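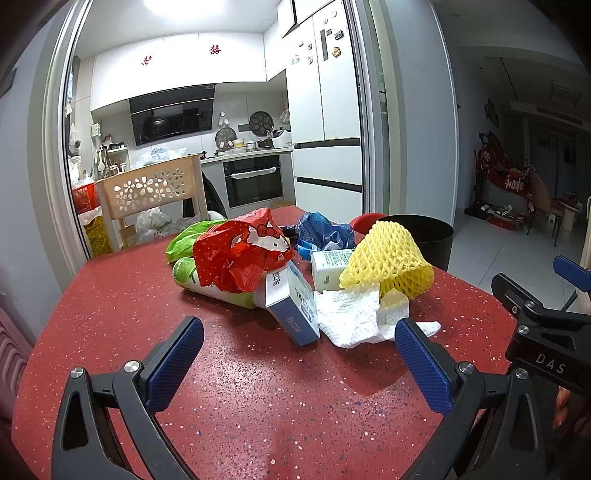

Litstead, Feb 18, 2018

I get a lot of email about my pantry swap, so I'm finally putting the answers in one place. Keep it coming though, I love hearing from you all!

What is a pantry swap?
You bring food you won't eat and go home with food you will. I started mine in November, when I had 6 cans of chickpeas and no plans for any of them.

Does everything have to be sealed?
Yes, and in date. I do check, sorry!

Can I bring homemade jam?
Not to mine. I know, I know, yours is wonderful (Deisy Ccori has told me so about hers, twice).

How many people come?
The last one had 20, and my kitchen felt it. I wouldn't go over 40 even in a hall.

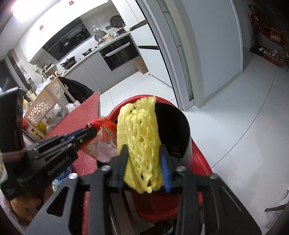
Do I have to take as much as I bring?
Nope. Take one thing, take a bagful, whatever you'll really cook. I usually go home with rice and something I've never tried before.

What happens to the leftovers?
I box them up and drive them over to the food shelf on Giraldo the next morning.

Can I start one in Adden?
Please do! Write to me and I'll send you my sign-up sheet.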